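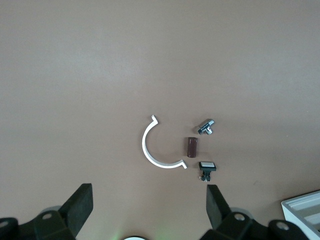
White C-shaped bracket on the bench, open side to the right.

September, 4:10 pm
Zdzisław Dudek

Shelf paint trials, Pluldale batch. Second coat went on at noon over the gray primer. First coat had pinholes near the ends of boards 3 and 7, so I sanded those back with 320 and wiped them down before recoating. The rest only got a light scuff.

Thinned the Lammers enamel a little more this time, 12 ml per cup. Flows better off the brush but sags on the vertical edges if I load it heavy. Two boards need the drip shaved off the front lip.

Room was at 48 percent humidity when I started. Leave everything on the racks 34 hours before stacking. Last time we stacked early and the faces stuck, had to redo four of them.

Can 667 has a skin on top. Strain it or open a new one. Order to Vidumbridge still hasn't gone out, need the part number for the fine filters first.

Next: tape test on board 1, then try the foam roller on the two spares.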